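2025-11-09 - Trakon trial kit, bench notes

Svend signed us up for the thirty-day trial, so I get to find out what 4,000 buys. The sales sheet promises "sorting out of the box." Out of the box I got a missing cable and a manual that covers the previous model. Vasanthi found the right one on the Culton forum, which says something about their support desk.

Task for now is small blocks and two wicker baskets, same as we gave the Hirose arm in July. Dark weave, white table. The kit's calibration page wants plain bins with solid walls. I'm ignoring that - our customers in Tastville don't use plain bins.

Gripper force left at the default of 82, whatever the unit is. The manual doesn't say. Log stopped writing at line 803 and I had to restart the controller. 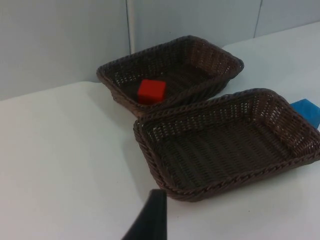 Does the trial price include the training software?
Only for the thirty days, after which the license is 700 a year per arm, and the quote Svend was sent leaves that line out.

Asked them for a corrected quote. Not recommending anything until it's here. Still to do: rerun with logging on the external drive.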